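Your questions, answered

I get asked the same things over and over when people ring up, so I've put the answers in one place. If yours isn't on the list just give me a call or send a text, I'm friendly enough!

What sort of jobs do you take on?
Small ones, mostly. Shelves, curtain poles, dripping taps, doors that stick, sash cords, flat-pack furniture, bits of tiling, loft hatches, cat flaps, fence panels that have given up. I also do a fair amount of silicone work round baths and showers (my own favourite, I find it very soothing). If you've got a list stuck to the fridge that has been growing since Christmas, I'm probably the right person.

And what don't you do?
Anything on gas, full rewires, roofs above one storey and tree work. I can change a light fitting or a socket front like for like, but a new circuit needs a registered electrician, and I'll say so before you've spent any money with me. I don't do plastering beyond patches either. I've tried it. My own hallway is the evidence.

Where do you cover?
Haleck and the villages up to 12 miles out. A bit further is fine for a full day's work, so do ask. The Peeters estate counts as local, even though the sat nav insists on taking me round by the bypass every single time.

How do you charge?
By the hour for little jobs and a fixed price for anything bigger. The hourly rate is £30, with a minimum of 2 hours, so it makes sense to save up a few things and have them done in one go. For fixed-price work I come and look first, and I don't charge for looking. The price I write down is the price you pay, unless you add things halfway through (you'd be surprised how often that happens once the drill is out).

Do I have to pay a deposit?
Not for hourly work. For fixed-price jobs I ask for £100 once you've said yes, and it comes off the final bill. If I'm buying something made to measure, such as a worktop or a door in an odd size, I'll ask you to pay for that item up front as well.

Can I buy the materials myself?
Of course, lots of people do. Please send me a photo of the label before you open it, though, particularly with taps and hinges. I've lost whole mornings to a tap with the wrong tails! If you'd like me to do the buying, I charge what's on the receipt and you get the receipt.
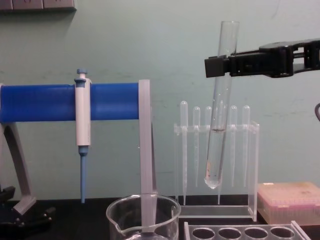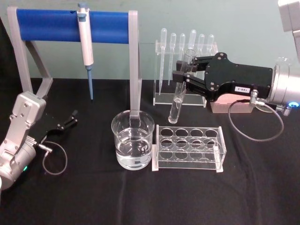 Page last changed: June

How soon can you come?
It varies. In spring everyone looks at their fence on the same weekend and I get booked up, but in a normal month I can usually fit you in within a fortnight. If water is coming through something it shouldn't, ring me, don't text, and I'll see what I can shuffle. And turn the stopcock off while you're waiting. If you don't know where it is, look under the kitchen sink first, then by the front door, then in the cupboard with the hoover.

What time do you start?
Eight in the morning, and I like to be packed up by half past four. I can do a later start if you've got a school run or a baby who naps, just mention it when we book. I text when I'm setting off so you're not hanging about at the window.

Do I need to be in?
For the first visit, yes please, so we can walk round together and you can point at things. After that it's up to you. Plenty of my regulars leave a key or use a key safe and come home to find it done. I send photos as I go along if anything needs a decision, so keep your phone handy.

What should I do before you arrive?
Clear a bit of space round the job if you can, and move anything you'd be upset to see dusty. I bring my own dust sheets and vacuum. Somewhere to park the van is a huge help. If it's permit parking on your street, a visitor's permit would be lovely, otherwise the parking goes on the bill.

I've got a dog. Is that a problem?
Quite the opposite. Only let me know if they're nervous about drills, or likely to make a dash for it when I'm going in and out with tools. Same goes for indoor cats.

Can you fix any make of lock or door handle?
Nearly any. I carry Elex cylinders in the common sizes on the van, and the Sallus handles that got fitted to so many of the newer houses round us, and I can order most other things. Old mortice locks are a bit of a lottery, but I enjoy them, so I'll always have a go before I suggest a new one. One thing I can't do is let you into a house if you can't show me that you live there.

Will you take the rubbish away?
Packaging and offcuts, yes, that's included. Old baths, doors, toilets and so on I can take too, but there's a charge, and I'll put it on the quote so you can decide. The council collection is sometimes cheaper if you don't mind a toilet in the front garden for a week.

What if something goes wrong afterwards?
Ring me. If it's my work that has failed, I come back and put it right free of charge for 12 months. Sealant needs leaving alone for a full day after I've gone, so please no showers, however tempting. If a part has packed up I'll fit the replacement and help you chase the supplier.

Are you insured?
Yes, I have public liability cover, and I'm happy to show you the certificate. Landlords and letting agents usually want a copy emailed over, so tell me where to send it.

How do I pay?
Bank transfer or card when the job's finished. Cash is fine as well, and you still get a proper invoice. I give landlords 30 days if that's been agreed beforehand, otherwise I'd be grateful for it the same week.

How do I book?
Phone is best, in the evening, after I've had my tea. A text with a few photos works nicely too. Include your postcode, a rough idea of what wants doing, and whether there are any days that don't suit you, and I'll get back to you by the following evening.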